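Domlow Tables: Questions We Get Asked

Last updated 18 January 2005

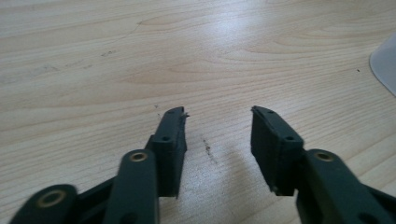
We rent and sell pale wood tables out of a former carpet showroom, and most of the mail we get is about the tops. Legs, it seems, are beyond reproach. The answers were written by Tamsin Lowther, who reads the mail, and corrected by Yaw Appiah, who does the refinishing and would prefer you all stopped using bleach.

Why does my table have ovals in it?

It came from a tree. The long wavy bands and the stretched ovals are both grain. We've had two customers try to sand an oval out, and both of them now own a thinner table with an oval in it.

Can I choose one without any?

You can come in and look through what we have. We won't hold a table while you go home to think about its ovals.

My table looks white in one spot. Is it ruined?

Turn off the ceiling light and look again. A smooth top with a bit of shine will throw a lamp right back at you, and the grain seems to vanish underneath. If the spot moves when you move your head, it's your lamp. If it stays put, it may be a heat mark, and you should call us before you try mayonnaise.

Does mayonnaise work?

Sometimes, a little, on a fresh mark. Then you have a table that smells like lunch. Yaw would like it noted that he has never once recommended it.

What should I clean it with?

A soft cloth, barely damp, then a dry one. Go with the grain. A drop of dish soap is fine for grease. Please skip:

bleach
scouring powder
the green side of the sponge
anything with a lemon on the label and the word "miracle" near it

Is Skevolier polish safe to use?

Yes. We sell it, so weigh that as you like. Use less than the can says and buff it until your cloth stops dragging. If you can write your name in it the next morning, you used the amount on the can.

How do I get rid of scratches?

Light ones usually live in the finish and can be rubbed back. If your fingernail catches in it, bring the top in. We charge $30 to look at it and fill one scratch, and the $30 comes off the bill if you end up having the whole top redone. A full refinish starts at $200.

Can I do the refinish myself?

Of course. Read the can twice, work somewhere with the windows open, and take your sweater off first. A good share of our refinishing jobs begin as somebody's weekend.

Will the color change?

Pale tops tend to go more honey-colored over the years, faster by a window. Move your fruit bowl now and then. Tegan Tawhiri returned a rental last August with a perfect pale circle where hers had sat, and we now rent that table at a discount to people who own a bowl that size.

Do I really need coasters?

No. You need coasters or a relaxed attitude. Either will do.

How much weight will the top hold?

More than dinner. Don't stand on it to change a bulb. We sell a stepladder, the Hnatiuk, and it costs less than a new top.

Do you deliver?

Within 30 miles, to the ground floor. Stairs are extra, and spiral stairs are a conversation. Measure your doorway before you order, then measure it again with the door on.

What if I don't like it once it's home?

You have two weeks to bring it back, clean. Crumbs we can live with. Candle wax comes out of the deposit, and so does glitter, at a rate Anahera Hapeta sets personally after she has finished vacuuming.

Can I write to you with a question that isn't here?

Yes, and send the size of the table and what you've already put on it. All of it, please, including the mayonnaise.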